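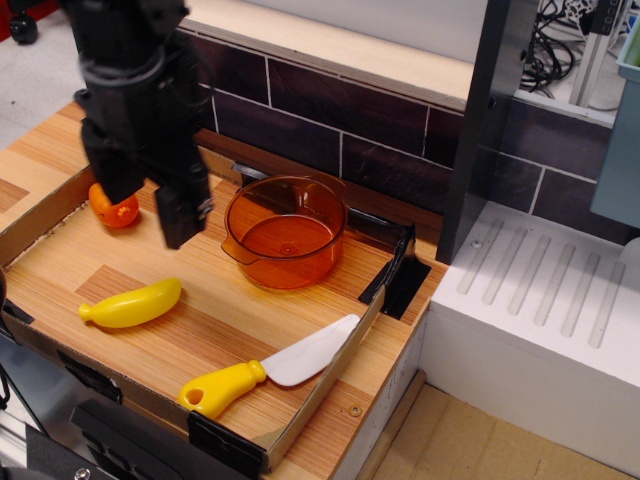

Fig. 1. Worktop with pot, banana and small orange fruit set out.

Home Guides Spare parts Contact

Stoltwood Play Kitchen 3632
Set-up guide, section 4: Worktop, border and loose pieces

Last updated: November 14, 2025

4.1 Before you start

This section covers the worktop surface, the cardboard border and the placing of the loose pieces. It assumes that the kitchen body has been put together as in section 3 and that the back panel is upright and fixed. If the back panel still moves when pushed lightly with one hand, go back to step 3.6 and tighten the lower fixings before going any further.

You will need:

-- a roll of black cloth tape, 15 mm wide
-- scissors or a sharp craft knife
-- a steel rule
-- a cross-head screwdriver
-- a soft dry cloth

CAUTION: The craft knife is for adult use. Cut on a separate board. A blade will mark the wood-grain surface and the mark cannot be removed.

NOTE: Wipe the surface before the border goes on. Crumbs and paper dust caught under the tape will lift it within a few weeks of normal play.

4.2 Checking the worktop

1. Stand the kitchen on a level floor and look along the worktop from the front. The surface should lie flat up to the back panel.

2. Find the small round screw head near the front right corner. Turn it clockwise with the screwdriver until it sits level with the surface, then stop. Do not use a powered driver.

3. Run a fingertip over the screw head. If it catches, back the screw out one full turn and drive it again, keeping the screwdriver upright.

4. Wipe the surface with the dry cloth, following the grain lines.

NOTE: Slight differences in colour from one part of the pattern to the next belong to the finish. They are not a fault and are not covered by the guarantee.

4.3 Fitting the cardboard border

The border keeps small pieces from rolling off the worktop. It is low enough for a child to reach over and is meant to be replaced when it becomes soft or creased.

1. Take the border strips out of the flat bag and fold each one along its scored line. Fold once only. Repeated folding weakens the board.

2. Lay the front strip in position first and press the folded part flat against the worktop. Hold it for a few seconds.

3. Set the side strips in position so that their front ends meet the front strip. A small gap at the joint is acceptable if the tape covers it fully.

4. Cut the tape into short lengths. Cut them all before you begin, and hang them from the edge of the cutting board.

5. Tape the back corner first. Wrap the tape over the top edge of the cardboard and down both faces, then rub it flat with the back of a fingernail.

6. Tape the front corners in the same way.

7. Check the border by pushing it gently from the inside. It may bend a little. It should not slide.

CAUTION: Do not use staples or drawing pins in place of tape. Points can work through the cardboard and stand proud on the inner face.

The cut edge of the cardboard is left open on the standard border. If you prefer a covered edge, run a length of tape along the top before fitting -- this adds a little stiffness, and makes the strip harder to bend round a corner. Households with very young children may find the covered edge easier to keep clean.
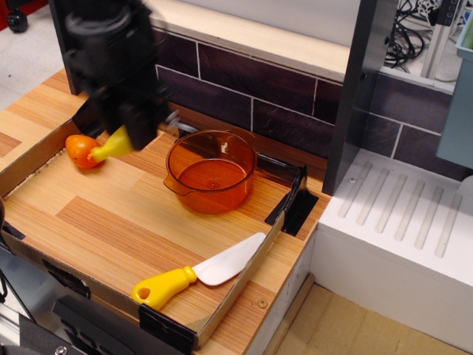
Tape that has been lifted and pressed down again does not hold well. If a corner has been taped out of line, remove the whole piece, wipe the cardboard and start with a fresh length. Remains of old glue can be rubbed away with the dry cloth. Do not use white spirit or nail varnish remover on the wood-grain surface.

4.4 Placing the loose pieces

The layout below is the one used for the shop display at Nisdale. It keeps the front of the worktop clear enough for cutting and serving games. Other layouts are possible, and none of them affects the guarantee.

1. Pot. Place the see-through orange pot in the middle of the worktop and a little towards the back, flat side down. Turn it so that the part projecting from its side points left.

2. Orange fruit. Place it towards the left. It is round and will roll, so set it down last if the worktop has even a small slope.

3. Banana. Lay it on its side, to the lower left of the pot.

4. Spatula. Lay it flat in front of the pot with the yellow handle to the lower left and the white blade to the upper right. The blade tip may rest against the border.

NOTE: The food pieces and the spatula need not be out at the same time. Pieces not in use should be kept in the lidded box supplied by Dretier with the kitchen set.

CAUTION: The pot is a toy. Never put it on a real hob or in an oven, and do not pour hot liquid into it.

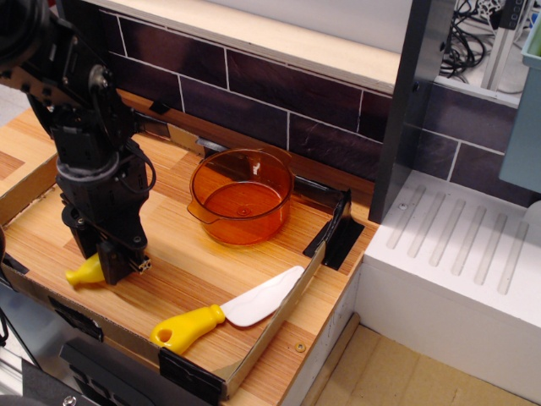 With the spatula against the border, check that there is still room for a child's hand between the blade and the pot. If there is not, slide the pot back. Pushing the border outwards to gain space will strain the corner tape, and the joint will open sooner.

The hole near the end of the spatula handle will take a hook or a loop of cord. Hooks are not supplied. If you add one to the back panel, use the stick-on kind and keep it clear of the worktop by at least the length of the spatula.

4.5 Lighting

No lamp is included in this set. If the kitchen stands in a dark corner, a room lamp with a warm white bulb (3000 K) gives enough light for play. Place the lamp where the flex cannot be reached from the front of the kitchen. Clip-on lamps must not be fixed to the cardboard border.

4.6 Care and replacement

-- Wipe the worktop with a barely damp cloth and dry it at once. Keep water off the cardboard.
-- Wash the pot and the spatula by hand in lukewarm water. Do not put them in the dishwasher.
-- Look over the corner tape every 14 days and replace any piece that has begun to curl.
-- Replace the border when a strip no longer stands up by itself.

Spare border strips are sold in packs from March each year and can be ordered under the kitchen number, 3632. State whether the plain or the covered edge is wanted. Strips made by Kuhlmann for the earlier kitchen are slightly taller and must be trimmed along the lower edge before they will fit.

Section 5 covers the cupboard doors and hinges.

Stoltwood Play Furniture, Nisdale -- Guide text: Britta Bauerfeind -- Contact us -- Back to top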